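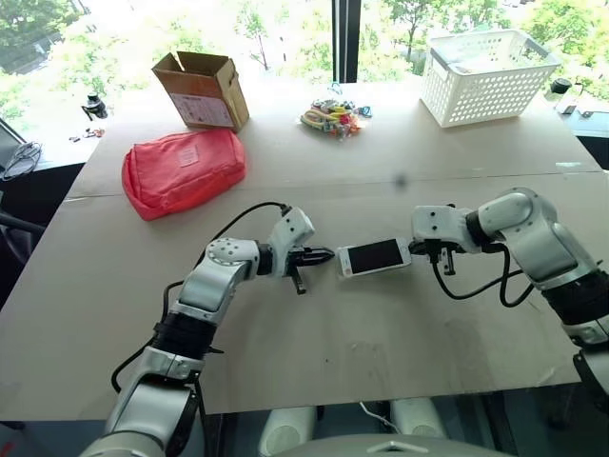

Print this page | E-mail to a friend
14 shares | 2 comments

How the Tully mill lost its water – local history project
Fergal Buckley and Mateja Lazarević

Aim: find out when the corn mill on the Tully stopped working and why. Most people in Bromwood say "the railway". We weren't sure.

Sources. Parish map of 1789, the rent book held by the Phelan family, two interviews, one walk up the old channel in September. Wanted the county valuation papers too but the reading room was shut for repairs, so those are missing.

What we found. The 1789 map shows the mill and a pond behind it, plus a channel coming off the river well above the ford. The channel is drawn very straight. On the ground it isn't – it bends twice to get round rock, so either the map maker never walked it or it was recut later. Mateja thinks recut. I think he guessed.

The rent book is the best thing we had. Bernadette Phelan let us read it at her kitchen table and helped with the handwriting, wich is dreadful in places. The mill paid its rent in full for 13 years, then half, then "nil, no water" written twice. After that the miller's name dosen't appear again and the field is let for grazing. The pages have no year on them, only the month, so we had to date them from a flood mentioned near the front. Could be out by a few years.

Pádraig Phelan's explanation: the landlord upstream drained his bog and the river dropped. Deirdre Conneely told us the opposite, that the channel silted up because two families each said the other should clear it. Both got the story from grandparents.

The walk. We paced 479 metres of channel before the brambles won. Silt is deep at the second bend, past the top of a wellington. Fits with Deirdre's version, but a channel left alone this long would silt up anyway, so not proof.

Railway. Came later than the last "nil" entry on any dating we tried. So not the railway.

Problems. Only one rent book. Interviews too short. Should of asked for the valuation papers in the first week. Word limit was 2000 so the section on millstones is cut.

Still to do – find out who owned the bog.

E-mail | Print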